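Watching a whole season of a show in one weekend is hard on a living room. These are the things we do at our place before and after, mostly picked up from my sister-in-law Natalia Zamudio, who has people over for every finale.

## Before anyone sits down

- Wipe the TV screen with a dry microfiber cloth while it's off and cool. No glass cleaner. Ammonia can damage the coating.
- Vacuum the vents on the back of the set and on the streaming box.
- Put a washable throw over each seat cushion. A flat twin sheet works too.
- Close the curtain on the side the sun comes from. Ours is a blackout panel, 54 inches wide, and it covers the window with a little to spare.

If your curtain lets light in at the sides, run the rod a few inches past the window trim and push the panel out over the wall. Clothespins will hold two panels shut in the middle. 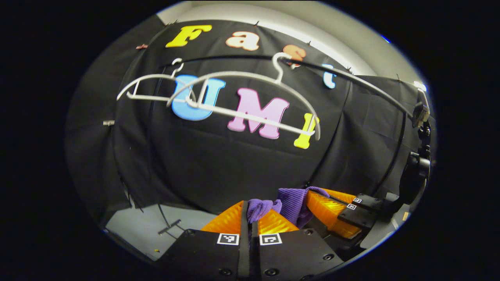

Sound is the other complaint, especially with actors who mumble. Turn on the dialogue or speech setting before you touch the volume. Pull the speaker to the front edge of the shelf so it isn't firing into the wood, and put a folded dish towel under it if the shelf buzzes.

## Popcorn and drinks

Pop it on the stove in a heavy pot, a third of a cup of kernels to three tablespoons of oil. Salt it in a paper grocery bag and shake. Fine salt sticks better than kosher.

Butter on upholstery: blot, cover with cornstarch, leave it 20 minutes, vacuum. Then a drop of dish soap in warm water on a white cloth. Check the tag first. If it says S, keep water off it and use a solvent cleaner.

Soda on the remote: take the batteries out right away and wipe between the buttons with a cotton swab barely damp with rubbing alcohol. Let it dry overnight.

## Afterward

Shake the throws outside before they go in the wash, or the kernels end up in the drain filter. Pull the couch out and sweep behind it. Xóchitl Contreras wrote in to say she keeps a long-handled dustpan in the coat closet for this, and I've started doing the same.

Old DVD sets go in a shoebox with the spines up. They don't belong in the attic, where it gets too hot in July.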